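News > Music > Festivals > Production Notes

Stage power and changeover plan for the Drokisley Folk Weekend

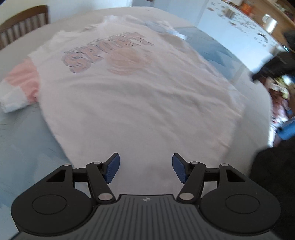 Why is the second stage moving this year?

The second stage is moving to the north lawn so that its speakers point away from the main stage. Last year the two stages faced each other across the food area, and quiet acts on either one picked up the low end of the other.

The new position puts 300 feet between the stages, measured from the front edge of one deck to the front edge of the other. Both speaker systems will face outward. The mixing position for the north lawn will sit under a separate canopy on the center line, and no seating will be placed between the canopy and the deck.

Power for the north lawn comes from its own generator, supplied by Mkhize. It will be parked behind the equipment tent with the exhaust side facing the service road. The distribution box has a 400-amp main breaker. Lighting and sound run on separate circuits from the box forward. Bands bringing their own amplifiers should plug in only at the marked drops along the back of the deck – the outlets at the front are for monitors.

The festival runs in January, so the generator is specified with a block heater. Stage heaters are fed from a third set of circuits and will be switched off during any solo set played without amplification, at the request of the sound crew. Performers who need the heaters left on should say so at check-in.

Changeovers

Both stages will use rolling risers for drum kits. A kit is set up on one riser behind the curtain while the current act is playing, then rolled into place. The main stage has 3 risers and the north lawn has two. Fiddle, accordion and pipe players will use the house microphones unless they send a written input list in advance.

The input list should give the instrument, the type of microphone or pickup, whether power is needed from the desk, and the player's position on stage as seen from the audience. Family bands and other large groups often change instruments between songs. In that case, list each instrument on its own line, even when one person plays several of them. Channels are assigned from the list in order, and the monitor engineer works from the same sheet.

Dance groups performing with a band need a clear floor at least 12 feet deep. The main stage can provide this with the drum riser pushed to the rear. The north lawn cannot, and dance groups will not be scheduled there. Floor microphones for step dancers are fixed to the deck with tape and stay in place all day.

Wireless equipment

All wireless microphones and in-ear systems must be registered with Annatjie Khumalo, who is coordinating frequencies for both stages. Send the make, model and tuning range of each unit. Assigned frequencies will be printed on a label and placed on the transmitter at check-in. A unit without a label will not be patched. Wired backups will be kept at the side of each stage.

Akis is supplying the main stage desk and Jivurach is supplying the one on the north lawn. The two desks do not read each other's show files. Engineers traveling with a band should confirm which stage they are on before preparing a file. A blank starting file for either desk can be requested by email.

Loading

Trucks and vans enter by the service road gate. There is space for 6 vehicles at the main stage dock. Vehicles must be moved to the performer lot once unloaded, and no engine may be left running beside the north lawn canopy. Carts are available at both docks. Instrument cases can be stored in the equipment tent between check-in and load-out. The tent is heated, but its humidity is not controlled – owners of wooden instruments may prefer the lockable room inside the hall.

Input lists and wireless forms are due November 2, 2018. Lists received after that will be handled in the order they arrive.

Related items
Performer check-in and wristbands
Main stage deck dimensions and load limits
Session tent: rules for open tune sessions
Hotel shuttle stops for visiting bands
Notes from the spring sound crew meeting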